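Kiltdale bench notebook
Wednesday, October
Task: jewelry box, two arms, teleop

Started 9:40. Arms homed without faults. Left leader arm still has the stiff elbow from last week. Backed off the friction compensation one step and it tracks well enough. Gripper scale on both sides reset to the Sudum defaults, since the Fung values were set for the thicker pads and close too early on anything thin.

Task text as loaded: put the loose jewelry into the box, put the small display case into the box, close the lid. The lift-out tray goes back in before the lid. Operators had been doing this in whatever order they liked, and the Oltard training set shows it. The policy trained on the first batch goes for the lid with things still on the table. From today the order is fixed: jewelry, case, tray, lid.

Layout A has the box open near the middle of the table, tray at an angle on the right, and distractors toward the back. Bread, the green pear-shaped thing and the lavender cup are in play for this layout.
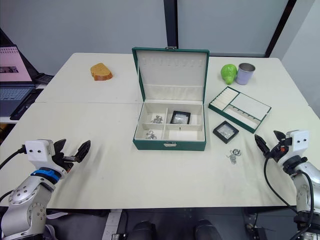 Episode count at start of day was 1282. Target for the session was 27 good ones. Got 25. Episodes thrown out do not go into the count but the logs are kept under the reject folder with a reason code. Please use the codes. "Bad" is not a code.

Main problem is the chain. It is thin, it tangles, and the rings at one end are the only part that gives a firm grip. What I settled on for the demonstrations:

Come in with the fingers open wide and the wrist already turned. Turning the wrist low over the table drags the strands.
Go for the thick part of the heap. If only a trailing strand is held, let go and start over.
Close slowly to first contact, wait a beat, then close the rest of the way. The leader trigger is touchy in the last bit of travel, so rest the finger on it.
Lift straight up to clear the box wall before any sideways motion.
Release low in the compartment. Dropping from height leaves strands over the divider and the lid then catches.

Regrasps: leave one regrasp in if it is clean. Two or more, reject, code R2. We want some recovery in the data but the early operators recorded long stretches of poking at the table, and that came through in the rollouts as a hover-and-peck motion.

Wrist view check before the afternoon block. Exposure was locked at the morning value. Both fingertips need to stay in view with the jaws open, and the pads have to be readable against the shadow. Left pad has pale scuffs partway down. Leaving it in place for now; swapping it mid-session would change the grip between episodes.
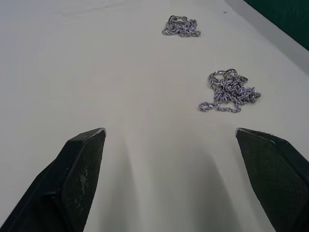

Wrist camera, jaws open, two chain piles ahead of the gripper.

With two piles out, the operator takes the nearer one first. Added this to the task sheet. Without a rule the choice is split and the model averages between them.

Display case: grip on the sides, never across the clear top. Slides a little on first contact. Have the other arm stay back during this step. One near miss today when both arms came over the box together, stopped by hand, episode rejected.

Timing drift between the wrist and head streams showed up again after lunch. Restarting the recorder cleared it. Did not find the cause. Checked the episodes on either side of the restart frame by frame and they line up.

To do:
Reason codes printed and taped up at the leader station
Elbow joint, left leader, open it and look
Replay five of today's episodes on the arms before anything goes to training
Layout B, tray on the left side of the box, not started

Shut down 16:50, arms parked, e-stop in.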